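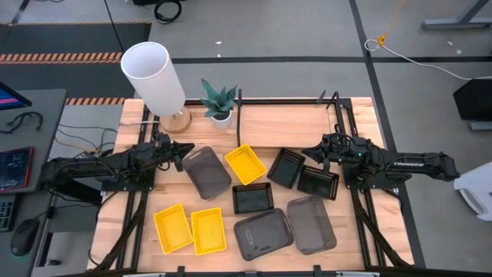 Gray bins, yellow baskets and black mesh baskets on the worktable, the three kinds at mixed angles.

Grenum has added a container-sorting task to its set of tabletop tidying routines, the Dronddale group said in a short update this April. The task uses three kinds of open storage container: gray translucent plastic bins, yellow plastic baskets with perforated sides, and small black mesh baskets. All are of the sort sold for shelves, drawers and pantry cupboards.

The goal is a table on which containers of one kind end up together. Each round begins with the containers spread over a light wooden tabletop at mixed angles. A round is complete when every container has been grouped with its own kind and set straight. Stacking is allowed but not required. Where containers are stacked, the rims must sit level, and a bin resting at a slant on the one below it counts as unfinished.

Grenum lists 87 rounds in the first batch. The starting layout is changed between rounds, so that no kind has a fixed place on the table. A lamp and a potted plant may stay along the far edge and are to be left where they are.

The three kinds call for different handling, according to the task notes prepared by Bahrami, which wrote the layout rules. The mesh baskets have fine grid walls and are the smallest of the set. The notes ask that they be picked up by the rim, as a wall pressed from both sides can bend inward. The yellow baskets may be held at the rim or moved by a push along the base. The gray bins have smooth walls and rounded corners, and the notes ask for a firm hold close to a corner before any lift. 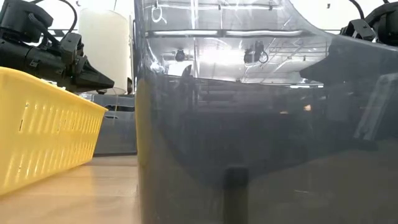
Surface finish is treated as a separate item. Glossy gray plastic returns a strong reflection from overhead light fixtures, and the upper part of a wall can look much paler than the part near the table. Bahrami advises judging the position of a bin by its rim and base edge — the two lines that stay readable under most room lighting. The same advice is given for people who sort by eye, where a translucent wall can make it hard to tell one bin from two nested together.

Two follow-up tasks are planned. The first adds lids, to be matched by size and pressed shut. The second puts small household goods inside the containers before sorting starts, so that each one has to be kept level while it is moved. Both will use the Drostilon layout sheet, now in version 3, which sets the spacing between groups and the clear margin at the table edge.

Grenum has not given a date for either task.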